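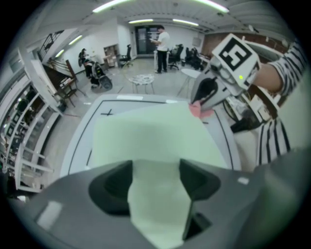

**Clomadside to open linen folding course in Rirby this August**

*For immediate release*

RIRBY, Monday, April 30, 2018 – Clomadside, the linen rental and laundry company, will open its in-house folding course to outside students in August. The course teaches people to smooth, square, and fold flat cloth by hand at a marked table. Until now it has been offered only to the company's own staff.

The course runs for 5 weeks and costs $285 per person. Each group is limited to 12 students. The fee covers use of the tables, practice cloths, and a printed guide to take home. Sign-up opens this week.

Students work on a white table with thin black lines laid out on top. The lines give the folder a straight reference for the edges of the cloth. Clomadside calls the method Flerkon and has used it in its own finishing room for the past 4 years.

"A napkin that is a little off on the first fold will be a lot off by the last one," said Notburga Tanner, head of training at Clomadside. "Most people start in the middle and pull. We ask them to find a corner, set it against a line, and work out from there."

The first classes deal with single small cloths. Students learn to lay the fabric flat, clear wrinkles with the palms, and bring one edge over to meet the other without dragging the bottom layer. Later classes move on to larger pieces, stacking, and sorting by size. There is also one class on thin and slippery fabrics, which staff have said they find the hardest to keep in place.

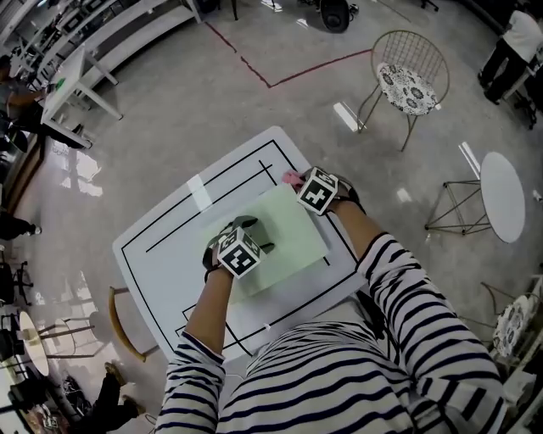 *A person in a navy-and-white striped top at a white table marked with thin black lines. Photo: Clomadside*

Practice cloths for the course will be supplied by Eyvindsson, a weaving company that also sells to Clomadside's rental service. They come in plain colors and are hemmed on all sides. Students may bring cloths from home during the final week if they would like help with a certain shape or fabric.

The course is meant for people who work in restaurants, hotels, care homes, and small laundries, but no job in the field is needed to sign up. Students should wear sleeves that can be pushed up and leave rings and bracelets at home, as they can catch on loose weaves. Seating is provided between exercises. The folding itself is done standing up.

"We get asked about fitted sheets every time," Tanner said. "They are in the fourth week."

Employers who want to send several people to the same group should contact Clomadside before signing up, so that places can be held together. Class times will be sent to students when their places are confirmed.

**About Clomadside**

Clomadside rents, washes, and finishes table and bed linen for businesses in and near Rirby.

**Press contact**

Notburga Tanner, Head of Training, Clomadside, Rirby

###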